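Plurklow residents get longer hours at the bedding and linen library 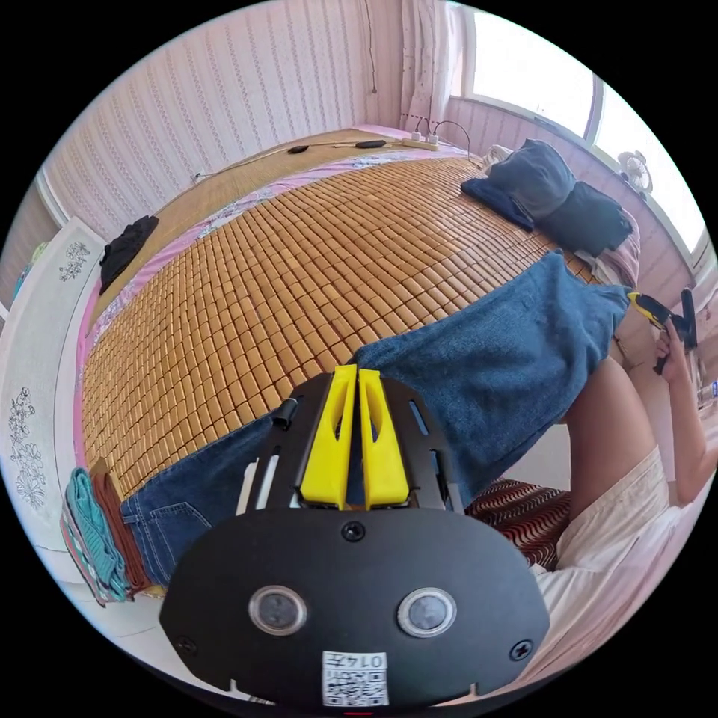 5th February

The linen library in Plurklow will stay open four evenings a week from now until the end of the cool season, after the neighbourhood centre agreed to extend the lease of its back hall. The service lends sheets, blankets, mattress toppers and summer mats to households that have guests, a new baby or a family member coming home from hospital.

Hatem Abdelaziz, who coordinates the library, said the demand has grown since December, when many families received relatives from overseas and did not have enough bedding at home. In that month 74 households borrowed at least one item. Before, it was rare to see more than half of this number.

"People feel shy to ask a neighbour for a blanket, but they are not shy to borrow from a library," Mr Abdelaziz said. "You bring your card, you take what you need, and you return it clean. It is very simple."

The library began in a spare room of the Zerouali bakery on Stalora Street, where the owners let residents leave good quality linen they did not use any more. It moved to the centre 2 years ago, when the shelves at the bakery became too full. The collection now has more than 200 pieces, and the most requested are queen size fitted sheets and light cotton quilts.

Under the new arrangement, members can keep an item for 4 weeks, instead of two. They can renew one time by telephone if no other person is waiting for it. There is still no fee to join, but a small deposit is asked for mattress toppers, because they are costly to replace and difficult to wash in a home machine.

The centre has also agreed to pay for a second dryer. At present the returned blankets are dried outside on the fence side of the building, and in a wet week some of them are not ready for the next borrower. The new dryer should be installed before the weather turns, though the electrician has not yet confirmed the day.

Donations are welcome, especially single sheets and pillow cases in any colour. The library cannot accept pillows, electric blankets or anything with a tear. Items should be washed and folded, with the size written on a piece of paper and pinned to the corner.

Residents who wish to join should bring one proof of address to the front desk of the centre during opening hours. Children can be added to the card of a parent.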